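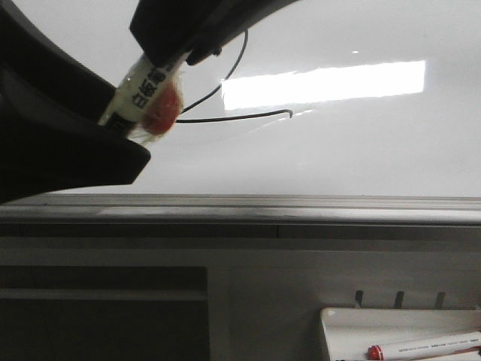

Section 9. Board station -- set-up and daily use

Read this before you touch the arm. Applies to the Lorwood floor only. Hesance has a different bench and different hooks, use their sheet. Questions to Rosalía Prieto on first shift, Tzu-hsuan Chuang on second.

9.1 What changes for you

The arm takes over marker handling at the board station: picking up, holding, putting back. It does not decide what goes on the board. Shift leads still own the numbers, still read them out at handover, still sign the log.

Board clerks: your job moves from writing to checking. Fewer trips up and down the aisle, more time at the screen. If the board and the log disagree, the log wins and you stop the arm. You do not need anyone's OK to stop it. No one gets written up for a stop.

Hand writing is still allowed when the arm is parked. Some of you asked in November if the board would be off limits. It is not.

9.2 Before start-up

1. Arm parked, Prirnness controller in HOLD. Check the light, then check it again.
2. Walk the station. Mugs, phones, clipboards off the bench and off the ledge.
3. Wipe the ledge under the board. Dust builds up in the grooves and ends up on the grip pads.
4. Look at the arm cable. It should hang free with a loose curve. If it's pulled tight or wrapped round a finger, call maintenence.
5. Check the tray. Markers lie flat, cap end to the left. Dry ones go in the bin, not back in the tray.
6. Test each new marker by hand on scrap. Cap back on until it clicks.

NOTE: Plastic wrap. New markers come wrapped. Take all of it off before normal running. Loose wrap slides in the grip and the marker turns.

CAUTION: Hooks stick out over the tray. Reach in from the front, never from above with the arm live.

9.3 Grip check

1. Controller to SLOW. Stand behind the yellow line.
2. Close the fingers on nothing. Tips should come up level. One higher than the other -- stop, tag it, use the spare.
3. Open. Place one marker on the white surface, off to the side, well clear of the fingers.
4. Close again and watch the marker. It should not move. If it does you put it too close.
5. Run PICK. Arm lifts, holds, waits for you to confirm.
6. Give the barrel a look from behind the line. Slanted is fine. Slipping is not.
7. Run RETURN. Log pass or fail with your initials.
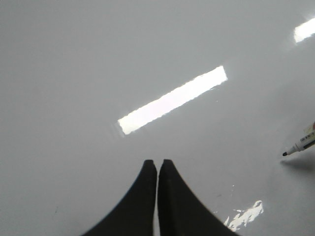 Fig. 9-2. Wrist view, fingers together, marker off to the right. Bright patches are glare.

NOTE: Glare. The surface is glossy and the wrist view picks up a lot of light from it. If the controller reports MARKER FOUND and there's no marker at that spot, it's reading a reflection. Press REJECT, move the marker a hand's width, run the check again. After 2 rejects in a row switch off the lights over the station and try once more. Still bad, go to 9.5.

NOTE: Uncapped tips. An uncapped marker left lying on the surface dries out and leaves spots. Cap it if you are leaving the station, even for a minute.

9.4 During the shift

- Arm writes nothing until the lead has confirmed the log entry.
- Clerk checks board against log every 2 hours and at handover.
- Grip pads: wipe every 400 picks. Counter is on the second screen, bottom row. It does not reset by itself, hold CLEAR.
- Breaks: park first, then go. Do not leave it holding a marker.

9.5 When it won't behave

Drops the marker: HOLD, pick it up yourself, check for wrap or ink on the barrel, wipe, rerun 9.3 from step 5.

Stops halfway to the board: usually the cable. HOLD, look, don't pull. Code 16 on screen means the same thing.

Wrong line on the board: HOLD, wipe by hand, correct by hand, write it in the log. Then tell Rosalía or Tzu-hsuan so the Munteanu people get teh report the same day.

Anything not listed: park it and write the board yourself, the old way. Production does not wait for the arm.

Next: Section 10, End of shift and parking.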